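# Put the gears on the table first

I have taught a beginners' workshop on small mechanisms in Uvstead for seven winters. Every year someone asks why we spend the whole first evening on two gears. They signed up to build a clock movement or a hand-cranked toy, and they want to get to it.

My answer is that most people who get stuck later got stuck on the first pair. They pressed the gears onto their shafts, closed the housing, turned the crank and felt it catch. Then they took the whole thing apart to find a problem they could have felt with one finger an hour earlier.

The kits are much to blame. The one we used until last year, from Cosgrove, has 82 parts and puts the gears on page 10 of the instructions, after the frame, the axles and the side plates. By then you are looking down into a box. If a tooth has a burr on it, you have to guess. I think a kit should start with the gears in the open, where you can see the teeth meet and turn one against the other before anything covers them.

Rosângela Arruda, who teaches the other group, disagrees with me. She says beginners need to see a frame go up early or they lose interest, and that a loose gear teaches bad habits because it never sits quite square. She has a point about the second part. A gear on a bench will lean, and a lean can feel like a bad tooth. I tell people to put both gears on short pins in a scrap board before they judge anything. It takes a few minutes and the board can be used again.

I also think color matters more than the makers allow. When every part is black or gray, a beginner can't tell a gear from a spacer at arm's length, and I can't say "the blue one" from across the room. Printing the gears in a color of their own costs nothing extra if you are buying filament anyway.

Bearings deserve the same treatment. People treat them as something that comes already finished, and they push them in crooked. A bearing should go in by hand as far as it will go and then be pressed flat, with the force on the outer ring. If you press on the center, you are loading the balls, and the gear may feel rough for good. Maiara Fontes showed me this when I was starting out and I have repeated it to every group.

None of this makes the first evening exciting. Two people left early last February and one didn't come back. I would still run it the same way. The ones who stayed built their gear trains in the second week, and I spent that class walking around with my hands in my pockets.
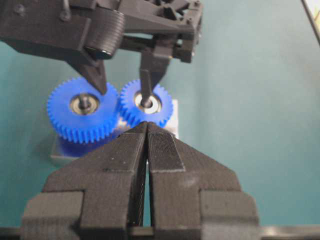
*Two blue gears, with a bearing in each.*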